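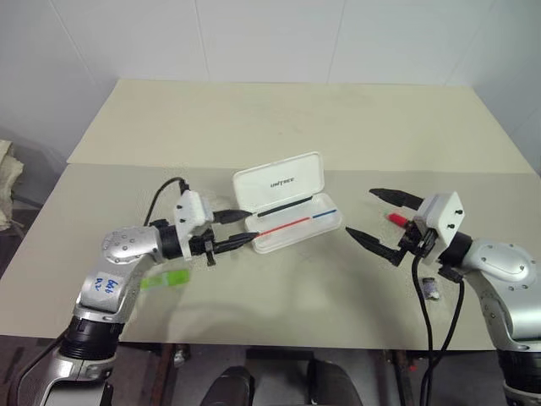 2022-02-11

**Getting more out of the TV corner**

I spent most of January fussing with the TV at home and I'm so pleased with it now! A few things worth trying, most of them free.

- **Turn off motion smoothing first.** It hides under a different name on every set, usually deep in the picture menu. Old films look like films again.
- **Move the streaming box out from behind the screen.** Ours sat against the metal back panel and kept dropping to a blurry picture. I used a 2 m HDMI cable, stood the box on the shelf, and the buffering stopped that same evening.
- **Label both ends of every cable.** Masking tape folded into a little flag works fine (pencil lasts longer than you'd think).
- **Dust the vents** with a soft, dry paintbrush, set unplugged. Never spray cleaner straight on the screen -- a barely damp microfiber cloth will do it.
- **Try the night sound mode** for late shows. Voices come up, explosions go down, and the kids stay asleep. Love this one!
- **Clear out apps you don't watch.** I had 11 on the home screen and the menu had gone horribly slow.

Remote acting up? Take the batteries out, press every button a couple of times, and wipe the contacts with a dry cotton swab before putting them back. It has rescued both of ours -- even the sticky one from the Stamgate cabin.

Next up is the tangle behind the record player.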